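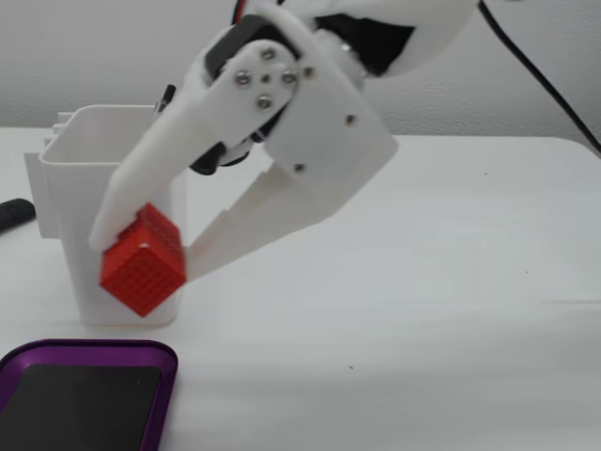
Decluttering for people who hate decluttering
Speaker notes, Ravoda community evening, June 2026

Slide 1 - hello
Say thanks to Mahlet Weldu for asking me (and for the lift!). Check they can hear me at the back. I'm Godelieve Desmet, I've lived in the same flat for 42 years and until April you couldn't open the door of my spare room all the way. I'm not a professional. I just got fed up, made a start, and then couldn't stop talking about it.

Slide 2 - the spare room
Tell the fondue set story, but keep it short this time. We had 2 fondue sets and I don't even like cheese that much. Ask who else has a thing they've moved house with and never used. Let people shout out. If it's quiet, start with my ice cream maker, that usually gets them going.

Slide 3 - small boxes, small goes
What worked for me was one box at a time with the kettle on. I'd tried doing the whole room in a weekend before and ended up sitting on the floor reading old letters until it got dark, with more mess than when I started. So now it's one box, everything out on the table, then each thing gets picked up and put somewhere. Put down in a pile called "later" doesn't count - my later pile had its own later pile.

Kiros Hadgu disagrees with me on this and thinks you should do all of one kind of thing together, all the books, all the coats and so on. He may well be right about coats. Mention him, he's in the second row.

Slide 4 - the paper
Deep breath. Over 50 folders, some of them holding nothing but instruction leaflets for things we'd already thrown out. I kept what's to do with the flat, the pension and my mother. The rest went through Bereket Habte's shredder, which needed a rest more often than I did.
Ask about photos here, but don't get stuck on it. People will want to talk about photos all night. Say we can do that over tea.

Slide 5 - where it all goes
Charity shop on Bogale Street: clothes, crockery, books in good nick. They won't take electricals, so ring first.
Swap shelf in the hall: toys, jars, bits of wool. Hiwot Gashaw looks after it and would love fewer jigsaws with pieces missing, please.
Tip: paint, broken chairs, that sort of thing.
Then there's family. Ask before you give! My niece has now told me twice that she doesn't want the sideboard.

Slide 6 - what I kept
Bring out the biscuit tin. 8 buttons from my gran's winter coat, a bus ticket, one glove. No use to anyone and I'm keeping the lot. Pass it round if the group's small enough, otherwise leave it on the front table and get it back before I go.

Slide 7 - your turn
Everyone picks one drawer. Not the kitchen one, it's too hard for a first go. Write it on the card under your chair.
Questions, then tea. Remember to ask Mahlet about the hall key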